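Hekton bench suturing project: where we've got to
Progress report, Sep 26, 2025
To: Karla Zamudio

Hello Karla,

You asked for something you could read on the train, so I've kept the tables in the annex and will just tell you how it's going. The short version is that the rulebook is nearly done, the recordings are a bit behind, and I need a decision from you on storage before the next payment goes through.

When we wrote the proposal in February, we said we'd produce a set of working rules for anyone recording and labelling robotic suturing on the bench, and that we'd test them on ourselves first. I still think that was the right order. We'd all been doing things our own way (me included!) and it was a shock to see how differently two people could mark up the very same stitch.

So, the rules. Draft 2 went round the group and came back covered in comments. The biggest argument was over when a stitch begins. Half of us started the clock when the needle was picked up, the other half when it touched the tissue, and you can imagine what that does to any sort of average. We've settled on first contact with the tissue, with the pick-up logged as its own step. The end of a stitch is now the moment the second tail is cut. If a knot is abandoned and started again it stays in the record as a failed attempt, and no one is allowed to tidy it away afterwards, however embarrassing it is.

We've also written down the boring stuff, which I've become oddly fond of. Instruments get a check before each session: jaws open and shut fully, wrist moves through its whole range, nothing sticking, lens clean. The operator does it and a second person signs it. If the second person isn't there, we don't start. We lost a morning to that rule in the first week and there was some grumbling, but we've kept it in.

Then there's stopping. The old sheet said "stop if necessary", and I'd like to meet whoever found that useful. The new one says that anybody in the room can call a stop, that the operator opens the hands of the console and lets go before answering, and that the reason is written down before work picks up again. A stop never counts against the operator's score. Xóchitl pushed hard for that last line and I'm glad she did — people were carrying on through a slipping needle just to keep a clean run.

On numbers, we promised you 500 complete stitches, labelled by two people working separately. We have 96 that pass every rule in the draft. There are plenty more recorded under the old sheet, but I don't want to count them until they've been gone over again, and I'd sooner send you a small honest figure than a big one I'd have to take back. The Cusus software we use for labelling now has our step names built in, so the re-marking should be much quicker than it was.

The part that still gives us trouble is knots. Winding the thread between two instruments, with the needle parked somewhere safe and older stitches close by, is where labels disagree most. One of us calls it a single throw, another calls it two, and a third is still waiting for the thread to go tight. The draft now goes by completed loops pulled down to the tissue, and anything still in the air is marked "in progress".
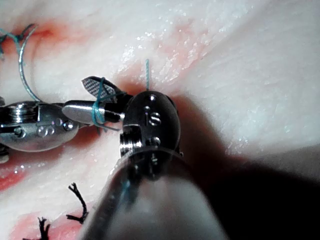
Xóchitl Chávez thinks "in progress" is too loose, and she wrote back that a label should always tell the next reader what the left and the right instrument are each doing, otherwise we'll be having the same quarrel in a year's time. She'd like a separate column for each one. I've come round to it, mostly. It does mean more typing, so we'll try it on a small batch before it goes into Draft 3.

Money is fine. We've underspent on travel, as the Domosov visit was done by video call in the end, and overspent a little on thread and practice tissue. The storage quote from Bortolotti came in at 2,000 for the year, which is more than we'd put down. I'd like to move the travel money across to cover it, if you're happy with that. The alternative is keeping only the labelled sections and deleting the rest, and that would break our own rule about failed attempts, so please don't make me!

Next up: the two-column trial, the re-marking, and getting someone outside the group to follow the rules cold and tell us where they got lost. If you know a patient person, send them my way. Could you let me know about the storage by the end of next week? The quote runs out after that.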